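Review: the Nivwood wrist-camera regrasp method, tested on household containers

Nivwood is a grasp-correction method for two-finger grippers. It takes a first grip, compares the wrist view with a short reference clip and decides whether to hold, shift or let go. Till Ruppert's paper claims it needs no depth sensor and no model of the object. We ran the released code for a week on our own arm, with the default settings apart from grip force.

Setup is reasonable. Calibration took 9 minutes, and the Aluvness driver worked once we had corrected the sign of the wrist rotation. The manual leaves this out.

The harder question is what the method does at close range. With the fingers near the base of a container, focus goes and small print is lost. Nivwood therefore ignores text and works from broad colour edges and the outline.

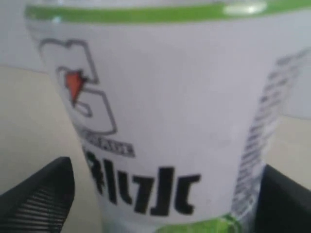
We set the clip length to 8 frames and left it there. Shorter clips made the shift estimate jumpy; longer ones delayed the decision without improving it. Over 1000 grasps the method chose correctly in almost all cases where the object had a strong horizontal band. On plain containers the rate fell to 77 per cent, a gap the paper mentions only in its appendix.

Tapered shapes deserve a separate note. The outline term assumes near-parallel sides, so a container that narrows towards the base is read as tilted. The controller then rotates the wrist to correct a tilt that does not exist. Turning the term off cures this – at the cost of slower decisions on boxes.

Blur is handled better than we expected. The colour term copes with heavy defocus, and a bright green band remains a usable reference when the printing on either side of it has gone soft. Glare is a weaker point, and a highlight on the band can split one edge into two.

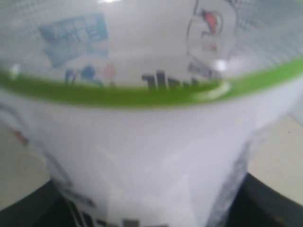 Comparison with Cistero

Cistero, our usual baseline, needs a depth camera and a longer calibration. It is more accurate on plain containers and worse on clear plastic. For a bench with mixed household items we would use Nivwood, outline term off, and keep Cistero for unmarked stock. The logging format is poor in both.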